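Fold at the machine: the case for a table in the laundry room

Most advice on domestic laundry concerns the machine: spin speed, drum volume, programme length, dose. The stage that follows is treated as an afterthought, and the usual arrangement in a small flat reflects this. Washing is done in one room, drying in a second, and folding on a bed or a sofa in a third. My argument is that folding should be done on a table, at standing height, in the same room as the washing machine, and that in most homes the floor area needed for this is already being wasted.

I have kept notes on the matter since moving to Bastham, where the building has a shared laundry room on the ground floor. The previous building, in Prurmont, had a machine in each kitchen and no surface near it larger than a draining board. The difference in how much clean laundry ended up creased was considerable, although the machines were of similar age and the clothes were the same clothes.

The surface

A bed is a poor folding surface for three reasons. It is too low, so the back is bent for the whole job. It is soft, so a garment pressed flat on it sinks and the crease is set in the wrong place. It is also needed at night, which puts a deadline on the work and encourages people to move the pile to a chair.

A table corrects the first two faults if its height is right. The rule I use is that the surface should sit slightly below the bent elbow of the person who folds most often. Ordinary dining tables are too low for tall people and about right for short ones. Four blocks under the legs will settle the question cheaply, provided they are cut square and have a recess for each foot.

Size matters more than shape. A bath sheet folded lengthwise needs a clear run, and so does a pair of adult trousers. Shirts need less length but more width, with room for both sleeves to be laid out before they are turned in. A round table loses useful area at the perimeter. A rectangular table with rounded corners loses almost none, and does not catch the hip of a person carrying a full basket past it.

The covering

Bare wood snags knitwear and bare plastic lets cotton slide. A cloth solves both problems. It should be a plain, tightly woven fabric with some grip, large enough to hang over the sides so that its own weight keeps it in place. Oilcloth is often recommended because it wipes clean, but it holds a garment no better than the plastic does.

Colour is usually regarded as decoration. I regard it as equipment. On a white cloth a white vest has no edge, and on a dark one a navy sock is lost until the next wash. A pale, muted green or grey separates from nearly everything that comes out of a household drum. It also shows lint, so the cloth gets shaken out when it needs shaking.

The cloth must be washed with the sheets. In our building it was left on for the whole of March before anyone dealt with it, and by then it was transferring fluff to everything laid on it.

The distance

The strongest argument for folding near the machine is timing. Cotton jersey left in a heap takes its creases from the heap. If the table is within a few steps of the door, each piece can be shaken, smoothed and either folded or hung without an intermediate pile. If the table is upstairs, the pile is unavoidable, and it will generally be compressed into a bag on the way.
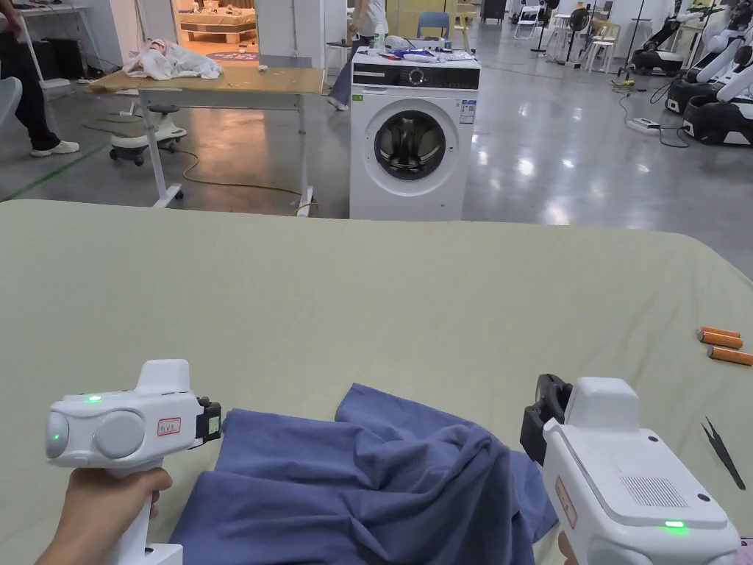
Padmavathi Kaimal disputes this, and her objection deserves to be set out properly. In her view the distance is irrelevant in any home without a tumble dryer: what leaves the drum is damp, it goes on a rack for a day, and the folding should be done wherever the rack stands. She adds that a table beside the machine only invites people to fold things that are not dry. She has folded straight from the rack for years, on top of a chest of drawers, and puts each piece away as she finishes it.

I accept the point about the rack. Where drying takes place in another room and there is a proper surface in it, that room is the correct one. I would still keep the table by the machine. Damp laundry benefits from being smoothed by hand before it is hung, and a cotton top pulled square on a flat surface at that stage will often need no iron afterwards. The work done at the table is then preparation for the rack, and the final fold takes very little time.

I do not accept that a chest of drawers is deep enough for anything but underwear and small towels.

The clutter

Every flat surface in a shared room attracts objects unrelated to its purpose. Tools, chargers, post and loose change arrive within a week. A total ban is unenforceable, and the notice we put up to that effect had no measurable result. What worked was setting aside one end of the table for such items and keeping the remainder clear. The division need not be marked. People respect it once they have had to pick a screw out of a pillowcase.

Anything pointed should go in a drawer or a jar. Knitwear and fine cotton are easily pulled, and a pulled thread in the front of a jumper cannot be hidden by folding.

The floor deserves the same attention. A smooth, hard floor is the right choice under a washing machine, as it can be mopped and does not hold water, but it should be swept before each load is taken out. Socks fall. A basket on a stool at drum height prevents most of this, and costs less than any of the accessories sold for the purpose.

What it costs

Our table was second-hand and cost 50, with a further 11 for the cloth. The blocks were offcuts. Against this, the folding board sold for shirts costs 29, handles one type of garment, and has to be stored somewhere when not in use. I have tried one. It produces a consistent rectangle, which is of value to a shop, but it is slower than a practised pair of hands and it does nothing for sheets.

Households with very little floor area can fit a hinged worktop to the wall above the machine. The bracket must be rated for a person leaning on it, as someone eventually will, and the front edge should clear the detergent drawer when the flap is down.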